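Progress report to the Endham fund, second period — upkeep of the two-arm cell at Drurnumby

Hello again from the bench! Last time I wrote to you the cell had only just been bolted down and I was still finding out which of my cable ties were a bad idea. This report covers everything since then, up to the end of January, and it's mostly about maintenance, because maintenance is where the time went.

**Where we are**

The cell has now done 2334 logged runs, and 83 of those ended in a stop that needed a person to walk over and do something. I'd hoped for fewer. The good news is that the stops bunch up in the early part of the period, before I redid the cable routing, and they thin out a lot after that. The project (we're still calling it Nurnier on the paperwork, sorry, I know you asked for something more descriptive) is a little behind on the run count and pretty much on budget.

**Cables**

This was the big one. I'd tied the arm cables down too tightly at the elbows because it looked tidy, and when an arm stretched all the way out, the cable pulled on the wrist connector. You'd get a half-second dropout, the controller would panic, and both arms would freeze. It took me far too long to find, since the connector always tested fine with the arm folded up on its rest, which is of course how I was testing it.

So I cut all the ties off and let the cables hang in loose loops, with enough slack for full reach. It looks messier. It also works. I now check the loops every morning by driving each arm slowly to its far corners with the power limit turned down, and I write the result on the sheet by the door. If a loop catches on anything, I shift it and start that corner over.

**Fingers and pads**

The fingers take more of a beating than I budgeted for. Round, heavy things are hard on them, and metal rods are worse — they slide before they settle, and every slide takes a bit of finish off. I've moved from replacing fingers when they look bad to replacing them when the grip test slips twice in a row. Looks turned out to be a poor guide. I had a scruffy pair that held beautifully and a clean pair with a hairline crack at the root.

The foam pads are a separate headache. They pick up dust and stop gripping, so I wipe them with a barely damp cloth at the end of the day and leave them overnight. I tried alcohol once and it made the glue let go. Don't do that. 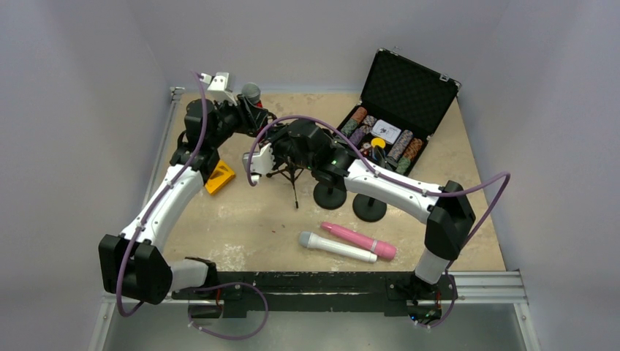 The two closer views are both from down at gripper level.

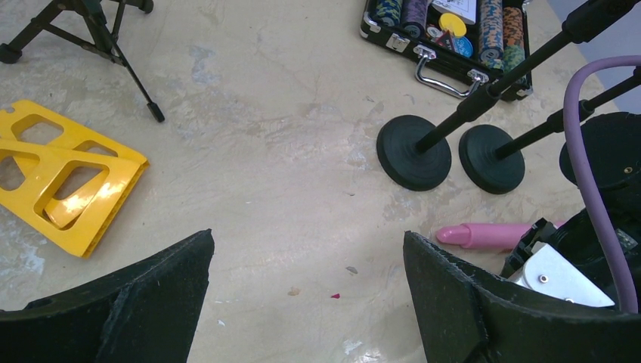
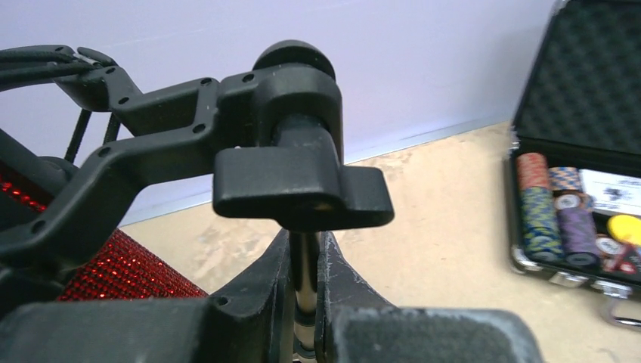

Kravchuk wrote back on the draft to ask whether the morning corner check could be dropped on short days, given that no loop had snagged since the rerouting, and whether the time might be better spent on the fingers. It's a fair point and I've been going back and forth on it. My answer for now is to keep the check, but do it on one arm per day, alternating. That saves me a chunk of the morning and still means each arm gets looked at every 2 working days. If we get through next period without a snag, I'll stretch it further. Kravchuk also wanted the grip test written up properly so other people can run it, and I agree — right now it mostly lives in my head and on the back of a parts list.

**Calibration**

I redo the wrist camera calibration after every finger change now. I used to skip it if the new pair went on without a fight, and then I'd spend the afternoon wondering why everything was being grabbed a hair off to the left. The whole job takes 15 minutes once the target is taped down. I've added a line for it on the change sheet so it can't be forgotten, or at least so I have to look at the empty box when I forget it.

The mounting bar has stayed put, I'm happy to say. I put paint marks across the bolt heads in the first period and they all still line up.

**Money**

Spare fingers went over. Cables came in under, mainly because the old ones were fine once I stopped strangling them. I'd like to move what's left in the cable line over to fingers and foam, if that's okay with you. I don't need anything extra on top.

**Next period**

Write up the grip test. Try a harder material for the fingers on one arm only, keeping the other as it is so there's something to compare against. Find a better glue for the pads (suggestions very welcome!). Get a second set of wrist connectors on the shelf, because the lead time on those is awful and I don't want the cell sitting still waiting for a part that fits in my pocket.

The stop log is in the shared folder, with my notes next to each entry. Some of the early notes are pretty grumpy. I left them in.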